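Notes from the Lot

Well, I finally did it and traded in the old wagon! If you've been reading this newsletter for a while you know I've been whining about that transmission forever, so you can all relax now. I ended up with a used hatchback from Cardoso, the lot out past the feed store, and I had 2 others picked out before I even sat in this one.

Mafalda Sampaio handled the paperwork and she was a peach about it. I asked to see the service records first (please, please always ask) and she printed the whole stack for me. Brakes done in May, new battery, one tire that doesn't match the others. I got $300 knocked off for the tire, and I probably could have pushed for more, but I was hungry and it was almost 2:30.
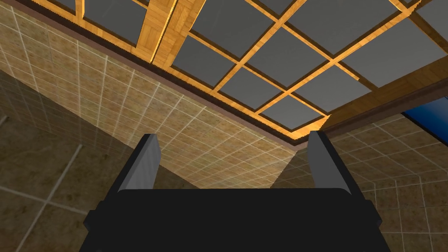

The other thing I want to mention is the extended warranty. They offered me one from Herkuvo at $61 a month and I said no thanks, mostly on account of the deductible. My neighbor has the same plan and loves it, so read the fine print and make up your own mind!

I'm still getting used to the backup camera, and the seat heater only seems to know one setting, which is roasting. Next issue I'll get into my insurance quotes, and if any of you have switched companies lately, write in and tell me how it went.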